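Household Textiles and Waste: Project Report
Angus Mudgway and Natalie Hulme

Our project asked how long people in Tivau keep soft furnishings before throwing them out. We sent a short survey to 400 homes in November.

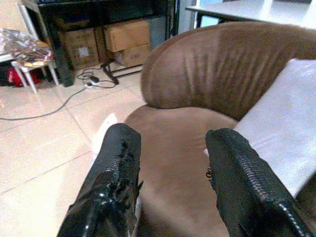 Photo: Marama Ruddock

Most homes replaced covers and cushions well before the larger furniture. The Tivau tip took in some 900 kg of mixed textiles that month.

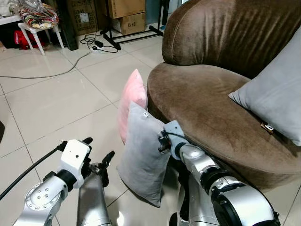

Can old cushions go in the recycling bin?
They have to be taken to the tip, where covers and filling are sorted separately.

Washing was our second topic. Many people told us they did not know which covers could be washed.

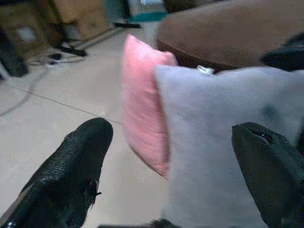 Care instructions were hard to find in many homes. People had cut them off or never looked. A small white label in the seam, like the one on the grey cushion, is easily missed. We would ask about labels first next time.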